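Resetting the approach height on the socket cell

Do this after any change of fingers, after a wrist knock, or when the cell has been moved. It applies to the Harnari gripper on the Sawatzky bench at Russtead. Allow 13 minutes if the tower is already clamped.

Before you start

Unplug the tower and take off the side cover. Lay it in the cradle and close both clamps. Put on the wrist strap. The socket must be unpopulated and its contacts must not be touched — not by you and not by the fingers.

Steps

1. Switch the controller to teach mode and set the speed override to its lowest value.

2. Check that both finger screws are tight. Wipe the fingertips with a dry lint-free cloth.

3. Load the Skotunance program for the board in the cradle. The height for the Dell board is stored as 1,310 counts. Other boards have their own entry.

4. Jog the arm to the standby point, 100 mm above the board. Look along the path for loose cables and tuck them back towards the power supply.

5. Bring the gripper in over the socket in small steps. Keep it clear of the memory slots on both sides. If a module is fitted, watch that one first, as it stands higher than the slots.

6. Centre the fingers on the square opening of the socket frame using the wrist camera. Correct sideways before you go any lower.

7. Lower to the hover height and stop. Do not close the fingers.

8. Compare the reading with the stored value. If it is out by more than 13 counts, go back to step 2 and repeat. If it is still out, save the new value under offset 134 and write it in the cell log.

9. Raise the arm straight up to standby before turning it. The retention lever will catch a finger if you move off sideways.

Run the program once at low speed with a hand on the stop button, then return the override to normal.

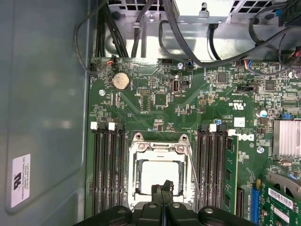
Gripper just above the empty CPU socket, seen from the wrist camera.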